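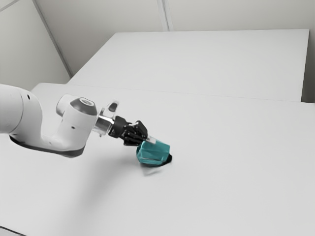

Jovita Gallegos asked at the last review call whether the drops in the Clidcombe cell were a grip problem or a placement problem, and whether work should stop until we knew. The finding is that it was a placement problem, and work did stop for 4 days.

Background. The fault was logged in December during release trials with the teal cup. Of 22 placements run in simulation, 3 ended with the hand opening before the cup was standing level. The cup tipped on release each time. Finger force readings were normal throughout, and no slip was recorded during transport.

Cause. The release step was triggered by the first contact signal between cup and table. When the cup arrives tilted, the lower edge touches first and the signal is sent while the rest of the base is still clear of the surface. The controller took this as a completed placement. The Jodirgate software update had shortened the wait after contact, and the shorter value was carried over without review. That was our error.

Safety. The same release logic is loaded on the physical arm at Etville. The arm was locked out the afternoon the fault was confirmed and has not been run under program control again. There were no injuries and no damage to equipment.

Correction. Release now requires steady contact and a wrist angle within limits. If either condition is missing, the arm holds position and calls the operator. The first 10 repeat runs finished with no early release. We do not treat this as enough to clear the fault, as all of them used one cup and one approach direction.

Remaining work under the Tlapale grant:
Repeat runs with steeper approach angles
Check of the contact threshold against the Etville table
Written sign-off before the lockout is removed

No added funds are requested. The Etville trials will start later than planned, and a new start date will be sent once the threshold check is done.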